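Grastari arm, shared bench
November 18, 2022

Picked up where Aparecida left off. Her note on the whiteboard said the jaw on the left side was binding near the end of its travel and that she had already tried more grease. Took the gripper off, wiped the grease out, and found the rail was fine. The finger mount was pulled down unevenly, so the finger leaned a little and dragged. Backed both screws out, put them in again by hand, then went a quarter turn at a time between the two. It travels the full way now without the motor current climbing.

Reprinted the base plate while I had everything apart. The old one had a hairline crack starting at one of the holes. Same file, four walls instead of three, slower first layer. The file is in the Usberg folder with the rest. Please don't use the one called "final", it has the old hole spacing.

Homing: ran the zero routine with the jaws empty and wrote the new open position to the config as 727. The old value is commented out on the line above. If somebody swaps the fingers this has to be done again, and the jaws need to be clear of the table when the routine starts or it will read the contact as the end stop.

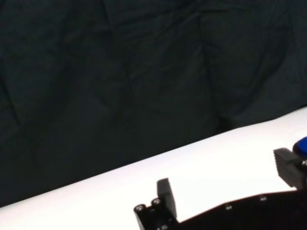

The black cloth behind the table stays for now. With the shelves in view the wrist camera kept picking up edges on the storage bins and the block finder would lock onto one of those. It still has trouble with exposure. The tabletop is so bright that auto exposure goes after it and everything dark loses detail, our own fingers included. Fixed the exposure by hand and brought the gain down, which helps with the fingers but makes the cloth close to solid black. I can live with that. A gray mat on the table would probably be a better answer. Hafþór thinks there is a roll of it behind the laser cutter, I didn't find it.

Test after lunch: 40 picks of the small pine block, same start point, same drop point. 3 misses. Two were the block turning as the jaws closed, and I think that is down to the bare plastic on the finger faces. The other one I didn't see, I was at the sink. The log says the grip timed out, so the block may have been out of reach from the start.

Cut some strips of the thin rubber sheet for the finger faces but didn't glue them. They add thickness, so the closed position will change, and I didn't want to do that on the same day as the open one.

Cable: the wrist camera lead is still too short when the last joint goes past halfway. It doesn't pull out but it gets tight. Put a soft limit in the Mumano script so it stops before that. This is only in the script. If you jog the arm from the pendant there is no limit, so watch the lead.

To do
- longer camera lead, right-angle plug if we can get one
- glue rubber, redo closed position
- gray mat
- move the spare M3 screws out of the Evangelista box, they keep getting mixed in with the M2.5
- run the pick test again with the block rotated

Power supply is off at the wall. Arm is parked, brakes on. Aparecida, the 2.5 hex key is back in your roll, the tip is rounded and I've ordered another.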